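4. The table station and the people who work it

Shares 11 | Comments 2

Site first, then the people. Dorkanico runs the table station in the back half of its Dridberg building. The work there is tableware and small food items, toy food mostly, picked and moved by an arm while a person sets up, watches, steps in and sets up again. Staff call the whole cycle "a turn." We use their word.

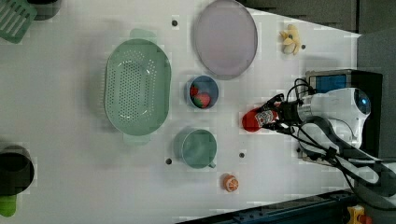
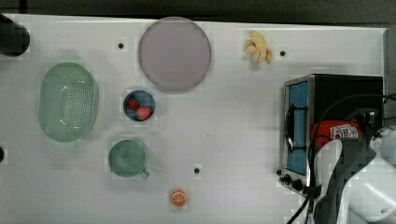 Figure 2. Two views of the table from overhead. Colander, plate, bowl with the strawberries, mug, orange piece; arm on the right in both.

4.1 Who was there before

Before the arm the same group did packing for Fairweather, the catering supply side of the business. Plates and mugs into cartons, cartons onto carts. Piece rates had gone years ago but the habit of piece rates had not. People could tell you their good days. When the packing line moved out, eleven of them were offered work at the station, on the same pay grade, with two weeks of training. All took it. Not much of a choice, several said, with the other site a long drive away.

Those eleven are our interview group. We spoke with each of them at least once, most in the break room, a few by phone in the evening when the break room was too loud. Saskia Bright did the interviews. Štefánia Hrnčiar sat at the station and took field notes, and also read through the turn log, nearly 2000 entries, that the workers type in themselves. The log was meant for faults. It's used for a lot more than that, see 4.4.

4.2 What a turn asks of a person

On paper very little. Put the items out as the sheet says. Step back behind the line. Press start. Watch. If the arm drops something or stops, press hold, write a note, fix it, go on. The job sheet gives this half a page.

In practice the watching is the job, and it is hard to do well for long. Packing had kept the hands busy and left the head free. Radio, talk, plans for dinner. The station does it the other way around. Hands idle, eyes tied up. One worker, long service in packing, put it like this:

"I used to go home with a sore back and now I go home with a sore head. I don't know which one I'd pick. I slept better with the back."

We heard versions of this from most of the group. Not from all. Two people liked the station better from the first week and said so plainly, one of them with a bad shoulder who had been close to quitting. For her the change was all gain. It would be wrong to write the section as if she wasn't there.

What tires people is waiting for something that may not come. A turn can go clean for a long stretch, then the arm hesitates over an item and the person has to decide, fast, if it is a pause or a fault. Press hold too early and the turn is spoiled and has to be run again. Too late and something is on the floor. There is no written rule for when. Training did not cover it (we checked the slides). People learned from each other, mostly by standing next to someone and hearing them say "wait, wait — ok, it's fine."

4.3 Setting up as skill

Setup looked to us at first like the dull part. Field notes from the early visits hardly mention it. That was our mistake and the workers corrected it.

The sheet says which items go out. It says roughly where. It does not say how a handle should point or how close to a neighbor is too close, and these matter a lot for how the turn goes. The people who had packed tableware for years already knew how a mug likes to be picked up, which way a stack wants to lean, what slides. They carried that over without being asked to. One of them would set a mug down, look at it, turn the handle a little, look at the arm, turn it back. Asked why, she shrugged. "It'll want to come at it from there."

There is a problem in this, and both sides know it. If the setup person makes the table easy, the arm looks better than it is. The engineers from Niltiria, who supply the control software and visit now and then, wanted the table varied, awkward even. The workers wanted turns to finish. Nobody had told them awkward was wanted. For a good part of the first period the two groups were pulling in diffrent directions and each thought the other was being careless.

How it got sorted: badly, then better. First a memo, "do not assist the system," taken as an insult. A worker taped it up inside a cupboard door where it stayed. Later a visiting engineer spent a shift on setup and came out of it asking for the workers' own list of hard placements. That list exists now. It is in pencil, on the back of old Fairweather pick slips, and it is used more than the official sheet. Names are not on it. Several of the group raised that with us without being asked.

4.4 The log

Fault entries are supposed to be short. Time, item, what happened. Many are. But a fair share run longer and say things the form has no place for. From the log, spelling as typed:

"held. thought it was going for the bowl, it wasnt. my bad not the arm"

"same as yesterday same spot. told them"

"clean turn. sun on the table now, watch the next one"

"can someone PLEASE reply to these"

The last one turns up in several forms over the period. Entries go into the system and, as far as the person at the station can see, stay there. On the packing line a complaint went to a supervisor's face and you saw the face. Here it goes in a box. We asked the office who reads the log. Answer: it is "reviewed in bulk." The workers had guessed as much. Some stopped writing anything past the minimum. Others wrote more, for each other, since the next shift can scroll back. So the fault log became a handover book. A pretty good one. It was never set up as one and there is no protection for it if the form gets changed, which was being talked about when we left the site.

Small point but it came up: entries count towards a person's record. A high number of holds can look like poor watching or like careful watching, depends who is reading. Workers did not know which way it was read. The office, when asked, was not sure either.

4.5 Talk and time

On the line, people stood across from each other. At the station one person works a turn and the other, if there is another, is at the supply shelf with their back half turned. Talk dropped off. Everybody we interviewed mentioned it, usually late in the interview and as if it was too small to bring up. Birthdays missed. A coworker's operation that half the group heard about weeks after.

Breaks changed too. Packing stopped for everyone together. The station does not stop as such, it gets handed over, so breaks are staggered and the break room has one or two people in it at a time. In September a few workers started leaving the handover a little late on purpose so as to overlap. The shift lead knew and let it be. We note it here with her agreement, and she asked us to add that the overlap had made handovers better, not slower. Our own notes fit with that but we did not measure it.

Time itself feels different, people said. Cartons pile up and you can see the day's work on the cart. A turn leaves the table about how it was, ready to be set again. "You never get done, you just get to the end." Managers we talked to had not thought about this at all and one of them wrote it down.

4.6 Pay, grade, the word "operator"

New badge says operator. Same grade as packer, same pay. Dorkanico's view is that the task is lighter, so same pay is fair or even generous. The workers' view is that judgment is being used all day and not paid for. We don't think this is settled by our data. What we can say is that the skill described in 4.3 is real, is unevenly spread in the group, and shows up nowhere in the grading scheme. When one experienced setup person was out for a stretch the log got noticeably longer and crosser. No one in the office linked the two.

Some fear about what's next, of course. Most expect the station to need fewer people down the line. They said it flat, without much heat. A couple had asked to be trained on the maintenance side — changing cables, checking the gripper, that sort of thing — and had been told it was the supplier's work under the contract. They saw that as the real door and saw it as shut. Niltiria's engineers, separately, told us they would be glad of the help. As far as we know the two remarks had never been put in the same room. We passed this on, with permission, on our last visit.

4.7 Limits

One site, one station, one group that all came from the same line. Interviewed while still employed there, which will have shaped what got said. Štefánia's presence at the station surely changed some turns, at least in the begining; workers joked about setting a nice table for company. The log is selective in the ways described. We have no comparable record from the packing years, only memory, and memory of the line was warmer in the later interviews than in the first ones. Something to keep in mind with the quotes on sleep and talk especially. The second round of interviews is not included here and is taken up in section 5, along with the office side.

Shares 11 | Comments 2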